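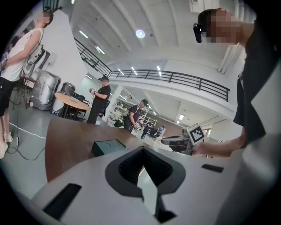 How far apart should the tables stand in a shared workroom?
Leave at least 80 cm between the edge of one table and the next, measured with the chairs tucked in. Along the main aisle, leave more if carts or bins on wheels have to pass.

Section 4. Placing tables, bins and shelving

Read this section through before moving any furniture. The Kultden shelving units go in first, then the large tables, then the round tables and chairs. Bins come last.

4.1 Shelving

1. Stand the empty units against the back wall. Keep them clear of any column so that the end shelves can be reached from the front.
2. Turn the leveling feet until the unit no longer rocks. Check with a spirit level on the middle shelf.
3. Fix the wall brackets supplied with the unit. Two brackets per unit is the minimum.
4. Load from the bottom up. Each shelf takes 40 kg, spread evenly.

CAUTION: Do not load a unit before the wall brackets are tight.

4.2 Work tables

1. Lift the table with one person at each end. Do not drag it – the legs mark the floor and the joints loosen.
2. Set the table so that people can work from both long sides. The aisle must stay at least 800 mm wide at its narrowest point.
3. Wipe wooden tops with a damp cloth and dry them right away.
4. Keep boxes with lids toward the middle of the top. The lid should open fully without hanging over the edge.

Note: Tahiri tops are oiled at the factory. Oil them again each July, on a Tuesday if possible, when the room is closed in the afternoon.

4.3 Round tables and chairs

1. Screw the legs on with the top face down on a blanket. Tighten by hand, then a quarter turn with the key.
2. Turn the table over and tuck the chairs underneath.
3. Keep round tables to the side of the room. They are for sitting and for paperwork and should not carry heavy tools.

4.4 Bins

1. Place tall bins on wheels where they can be rolled straight out to the aisle. Lock the wheels if the base has brakes.
2. Put a smaller bin next to the tall one for paper only.
3. Empty both before the lids stop closing.

4.5 Cords and cables

1. Run cords along the wall wherever the length allows.
2. If a cord has to cross open floor, lay it flat and cover it with a Trarnance floor strip. Cut the strip 4 cm longer than the crossing at each end.
3. Coil any spare length and hang it up.

CAUTION: A loop of cable on the floor is a trip hazard, even beside a table. Check for loops at the end of each day.

Spare feet, brackets and keys are kept in the Asix drawer. Requests for replacement parts go to Nosipho Mokoena, with the part number from the label under the lowest shelf.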